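Category: Automation / Lab Notes
12 shares | 3 comments

Kaltness compares two hand designs on everyday tabletop jobs

A small robotics shop in Banville has finished the first round of a side-by-side test of robot hands, and says the choice of hand mattered less than its engineers expected on some jobs and a good deal more on others.

The company, Kaltness, fitted a two-arm robot with a different gripper on each side. The left arm carries a plain two-finger gripper. The right arm carries a multi-fingered hand supplied by Pirzada, a parts maker that has been selling to research groups for three years. Both are run by the same controller, and an operator guides the arms through each job.

The team ran 505 trials over 15 working days. Each trial asked the robot to pick up a household object from a table, hold it for seven seconds and put it back down. A trial was scored as a failure if the object slipped, tipped over or had to be steadied by a person.

The two-finger gripper was faster on flat and boxy items and needed less adjustment between trials. It did poorly with round objects, where small errors in the approach angle pushed the item away before the fingers closed. The Pirzada hand took longer to close but was more forgiving of a bad approach, the company said.

Bowls gave both hands trouble. The two-finger gripper could pinch a rim if it came in at the right height, while the multi-fingered hand tended to knock the bowl over on the way in. Kaltness has since changed the approach path for that hand and plans to repeat the bowl trials in September.

Cabling was another sore point. The Pirzada hand draws its power through a separate line, and operators had to stop several sessions to move a cable that had caught on the table. The company is looking at a shorter harness – it would cost little, but the arm would have to be taken apart to fit it.
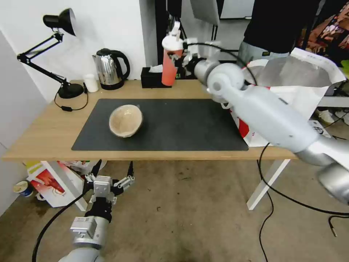 Bottles were the strongest result for the multi-fingered hand. It wraps around the upper part of the bottle, and the grip held when the arm was moved to a new position above the table. Operators also reported that they spent less time lining up the wrist before each pick.

Kaltness has not decided which hand it will use on its next machine, known in house as Dorkaswood. One option is to keep the mixed setup, with a simple gripper on one side and the Pirzada hand on the other. That would mean stocking two sets of spare parts and training operators on both.

A second round of tests, with a new wrist camera, starts Monday. The company says it will publish the full trial log once that round is done.

Filed under: grippers, robot arms, testing

We use cookies to improve your visit. By continuing to browse you accept our cookie policy.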